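Kanholm Robotics Club
Minutes of the regular meeting, October 7, 2020

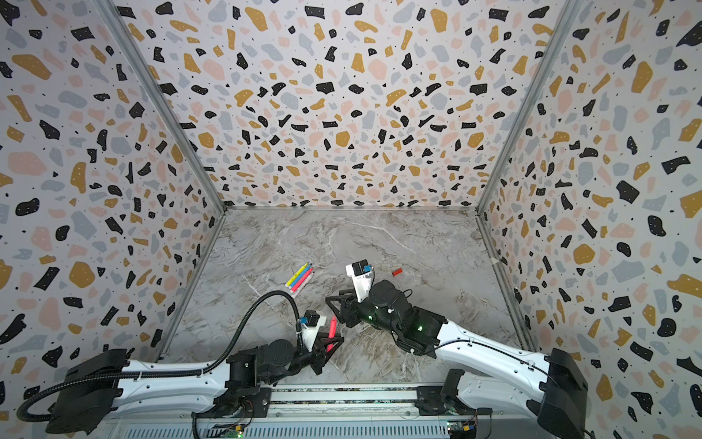

We got going a few minutes behind schedule, as usual, and it was lovely to see so many of you (and the new families too, welcome!). The July minutes were read and approved with one spelling fixed.

Marker project. The Tufa team told us how the two-arm handover is coming along, and there was a good long chat about whether to practice with caps on or off. We settled on caps on until the Arkden meet. Each team gets 30 minutes at the bench, and please do sign the sheet.

Arkden meet. We may enter 3 teams. Sundus has kindly offered to lend us a spare laptop, and a thank-you card went round for signing.

Money. Dues stay at 40 dollars for the year. Pay when you can, and have a quiet word with any of the leaders if that's hard just now.

Snacks for next time are still open. Meeting closed at 9.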